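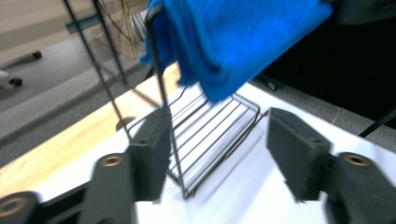 *Blue cloth on the wire rack, white table. The fingers are open.*

**Cloth on racks: what it changed for our people (long post)**

**senitz_floor** wrote:

Hello all, I read here since a long time but I write seldom. English is my third language, so please be patient with me.

I work at a textile care firm in Senitz. We have 40 people in two halls. We wash and finish cloths for hotels, small clinics and a few workshops. Until last winter all the hanging and taking down from racks was done by hand, and that was the job where everybody started. I started there too.

Now we are teaching grippers to do it. Two of my colleagues from the finishing hall were moved to the upstairs room for this work. They take a cloth, put it on a rack, take it off, and do it again with the cloth lying differently. They do not do it with their own hands, they do it with the hand-held gripper, so that the movements can be used later for the arm. It is a strange kind of work when you have done the same with your bare fingers for years.

What I want to ask is not so much about the technology. I would like to know how other places handled the people side. My questions are these:

- Are the colleagues who do the teaching paid as before, or as technicians?
- Did somebody write down what happens with the old job when the arm runs?
- How long does one person do this in a shift before it is too much for the wrist?

With us the answers are at the moment "as before", "no" and "until the break".

---

**Ekanayake** wrote:

Welcome. I am at a bigger place, 108 people on the site, and we went through this two years ago with folding.

Pay: ours got a small supplement for the months of teaching, and it stopped when the teaching stopped. This made bad blood. If I could do it again I would ask for a proper regrading at the start, even a smaller one. A supplement is easy to give and easy to take away.

Wrist: 30 minutes, then change with somebody who is sorting. The tool looks light, but you hold it away from your body and you squeeze it all the time.

---

**tumble_dry_low** wrote:

Soft cloth on thin wire is a nasty thing to begin with. The fuzzy ones catch on everything. Why did they not start with flat towels on a table, like normal people?

---

**senitz_floor** wrote:

@tumble_dry_low They did not ask me :) The reason I was told is that hanging is the step where we have the most sick days, from the shoulders. So they wanted to begin where it hurts. I find this reasonable. But it is also the step where the new people learn how cloth behaves, and this is what worries me.

@Ekanayake Thank you, the point with the regrading I will take to our next talk with the management. May I ask how many stayed in the folding hall after it?

---

**Ekanayake** wrote:

Nobody was dismissed, if you mean this. But when somebody retired, the place was not filled again. After two years you look around and it is a quiet hall. The ones who stayed have more varied work, I must say that also. They clear the jams, they check the edges, they decide what goes back in the wash. One colleague told me she would never go back to folding by hand. Another one says he misses the talking. At the folding table you stood opposite each other, and now each person walks along their own line.

---

**vogler_j** wrote:

I will be the unpopular one here.

I am planner at a supplier in Andby, my name is Jörg Vogler, some of you know me from the training days. I have seen a lot of these projects, and the ones that went badly for the staff were mostly the ones where the staff stayed away from them. Outside people came and taught the machine a way of hanging that no person in the hall would use. Then it was slow, and the hall had to work around it for years.

So if your two colleagues are upstairs with the gripper in their hand, this is good. They decide what a properly hung cloth is. I would push for more people in this room, and I would worry less about the supplement.

---

**lint_trap** wrote:

Sorry, but this is easy to say as a planner. They are teaching their own replacement for the same hourly wage. "They decide what a properly hung cloth is" – yes, once. After that it is stored, and the firm does not need to ask them again.

---

**vogler_j** wrote:

In my experience the firm has to ask again every time the cloth changes. New supplier, new weave, other softener, and the arm drops half of it. Somebody must go upstairs again.

---

**lint_trap** wrote:

Then let them put this into the contract. "Somebody" can also be a person from an agency.

---

**senitz_floor** wrote:

I think you are both partly right. My colleagues say they are proud of some of it. The younger one found out that you should come to the cloth with the fingers wide open and close late, otherwise you only pinch the wire. Now they all do it so. But on the sheet where the method is described stands only the name of the department. I asked if her name can be added and they looked at me as if I wanted a monument.

---

**Ekanayake** wrote:

Ask again. It costs them nothing, and when she applies for another post she has something to show. We did get this in the end – the work instructions carry the names of the people who worked them out.

---

**marta_lirkach** wrote:

I can answer the question about learning, perhaps. We are a small laundry in Lirkach and our arm is running since December, only on the late shift. The early shift still hangs by hand.

That was a decision of the shift leaders and at first I was against it, it looked to me like half a solution. Now I like it. New people do their first weeks on the early shift and they get the feeling for wet and dry cloth, for what slips and what sticks. Later they go to the late shift, and when the arm does something stupid they see it quickly. The two who came to us directly on the late shift did not see it. They waited for the red light.

The shoulders are also better, because no one hangs the whole week any more.

---

**tumble_dry_low** wrote:

And is the late shift smaller?

---

**marta_lirkach** wrote:

Yes. One person less. She went to the delivery planning, by her own wish, but the place on the shift is gone. I do not want to make it prettier than it is.

---

**vogler_j** wrote:

The split shift is a good idea. It is more expensive than it looks though, you keep both ways of working alive, with two sets of instructions and two sets of racks. A management will want to end it after a year. Write down now what you gain from it, Marta. Fewer stops, less cloth going back, whatever you can measure.

---

**lint_trap** wrote:

For once I agree with Jörg.

---

**senitz_floor** wrote:

Thank you all, this helps me more than the two information meetings we had here. I have made a list for our talk:

1. Regrading for the teaching work, from the first day, also backwards for the two who do it now.
2. Change after 30 minutes, with a second person always in the room.
3. Names on the work instructions.
4. Hanging by hand stays on one shift for at least the first year, and new people begin there.
5. When the cloth changes, our own people do the new teaching.

Number 4 will be the difficult one. Our production manager has already said that he does not want "a museum".

@marta_lirkach Could I ring you at work one afternoon? I would like to know how you wrote the rule for the shifts.

---

**marta_lirkach** wrote:

Of course, I send you a message with the number. After 14:00 is best, before that I am at the racks.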